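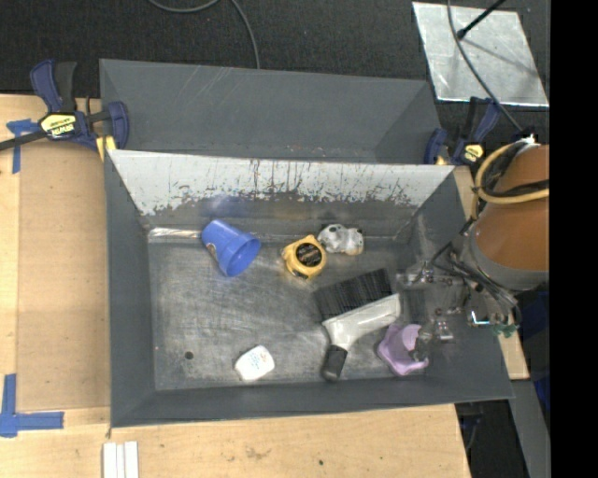
I have been trying to clear out the spare room since May, and I can report that it is going very slowly indeed, mostly because I keep sitting down on the carpet to look at things. My mother was exactly the same. She once set out to tidy a single kitchen drawer before lunch and we ended up eating at 8 in the evening, surrounded by old seed packets and string, and she was as happy as I ever saw her.

We moved to Kiscombe from Flovham with far too much, you see. The removal firm charged by the box, and I still paid to bring a whole crate of odds and ends that I hadn't opened in years (the bill came to £558, and I dread to think how much of that was for dried-up glue and spare curtain hooks). I told myself I'd sort it at the other end. Well, this is the other end!

What has surprised me is how much I remember once a thing is in my hand. There was a jigsaw, 500 pieces, a harbour with fishing boats, and I knew straight away which winter we did it and that it rained for the whole of it. I couldn't have told you that an hour before. So the jigsaw has stayed, even though I doubt we'll do it again, and a perfectly good lampshade has gone to the charity shop instead – it had nothing to say to me at all.

My rule now is one box at a time, with the radio on and a pot of tea, and I stop when the tea is finished. I've done four boxes that way. There are rather more than four left, but the window is visible again and I've put a chair beside it.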